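Recording Bin-Picking Demonstrations by Teleoperation

Gikeck Tutorials / Manipulation / Part 3

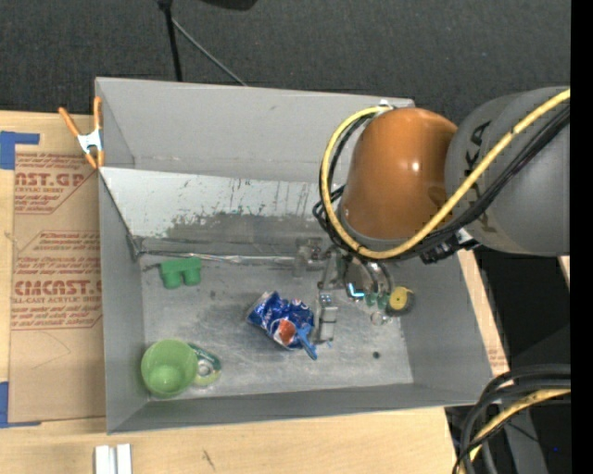 This part covers recording pick demonstrations from a bin with the arm under remote control. It assumes that the arm is mounted, the gripper is calibrated, and the Vellon recorder is installed on the control computer. If any of that is missing, go back to Part 2.

The task is simple to state: take one object out of the bin, lift it clear of the walls, and release it at the drop point. The walls are the hard part. An operator who drives the gripper straight down in the middle of the floor will have no trouble, but a policy trained only on those picks will stall as soon as something rolls into a corner.

Before you start

Fix the bin to the table. A spring clamp on the rim is enough for light objects. Check it between sessions, and if the bin has shifted, put it back on its marks before recording again.

Choose objects that differ in shape and stiffness. Cans, cups, and small plastic parts make a good starting set. Crushed cans are worth including: they reflect light unevenly and offer few parallel surfaces to grip. Avoid glass.

Set the speed limit in Vellon to 10 percent for the first session. Raise it only after the operator can complete picks near the walls without contact.

Set the floor height. Jog the fingertips down until they just touch the bin floor, back off 3 mm, and save that position as the lower limit. Repeat at each end of the bin. If the readings disagree, shim the bin and start over.

Recording a pick

1. Move the arm to the home pose and open the gripper.

2. Drop the objects in by hand from just above the rim. Do not arrange them. Step out of the work area before enabling the arm.

3. Press Record and wait for the status line to read READY. Motion made before that point is not saved.

4. Approach from above the rim. Rotate the wrist while still high, so that the fingers close across the narrow side of the object.

5. Descend slowly. Stop at the lower limit or when the fingers straddle the object.

6. Close the gripper and pause briefly. The pause gives the recorder a clean boundary between approach and lift.

7. Lift vertically until the object is above the walls, then travel to the drop point and release.

8. Return to home and press Stop. Label the episode "success" or "fail".

Keep failed episodes if the arm behaved normally. Delete them if the operator lost track of the controls or the emergency stop was used.

Picks near a wall

Tilt the wrist so that the gripper body leans toward the center of the bin. Keep the finger line parallel to the wall. If there is no room for a finger behind the object, push it toward the center first and record the push as part of the same episode.

Watch the cables during wrist rotation. If a loop starts to tighten, stop, unwind the joint, and approach from the other side.

How many episodes

The reference set for this tutorial, recorded at the Stirnorow bench, contains 659 episodes. Nearly a third are wall or corner picks. Smaller sets will train, but corner performance drops first.

Exporting

Run the Psarras converter on the session folder. It trims idle time at both ends, aligns the gripper signal with the joint data, and writes one file per episode. Open a few files in the viewer and confirm that the closing point matches the pause from step 6. If it is early or late in every file, correct the clock offset in Vellon and convert again.

Last updated September 9, 2022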